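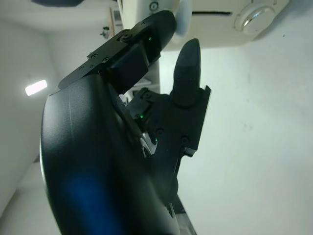 How a Gecko Walks Up a Wall

A gecko is a small lizard. Many kinds of gecko can climb a smooth wall, hang from a ceiling or run across a window. They do not use glue, and their feet are not wet or sticky to touch.

Look at the feet

The bottom of a gecko's toe has rows of soft ridges. Each ridge is covered with tiny hairs, much too thin to see without a microscope. Every hair splits at the end into even smaller tips, and the tips are flat.

When the gecko puts its foot down, the tips get very close to the wall. Things that are very close together pull on each other a little. One tip pulls hardly at all, but a gecko has a huge number of them, and all those small pulls add up to enough to hold the whole lizard.

Letting go

A gecko that was stuck to the wall would not get far. To take a step, it curls its toes up from the ends, a bit like peeling off a piece of tape. The hairs tip back and let go. Then the foot comes down again in a new place. This happens many times in a second when the gecko is running.

Can all geckos climb glass?

No. Leopard geckos have small claws and no sticky pads. They live on dry, rocky ground and walk on it like other lizards do. Crested geckos have pads on their toes, and they also have a pad at the tip of the tail.

Keeping the feet clean

Dust on the pads makes it harder to hold on. Walking on a clean surface rubs much of the dust off. Old skin can be a problem too. Geckos shed their skin, toes included, and a pet gecko kept too dry may have bits of skin left on its toes. An adult should ask a reptile vet what to do — never pull the skin off.

Words to know

Pad: the soft part under a toe.
Shed: to lose old skin when new skin has grown under it.
Surface: the outside of something, such as a wall or a leaf.

Written by Kaede Hayashi. Checked by Kasun Begum, 05/12/2021.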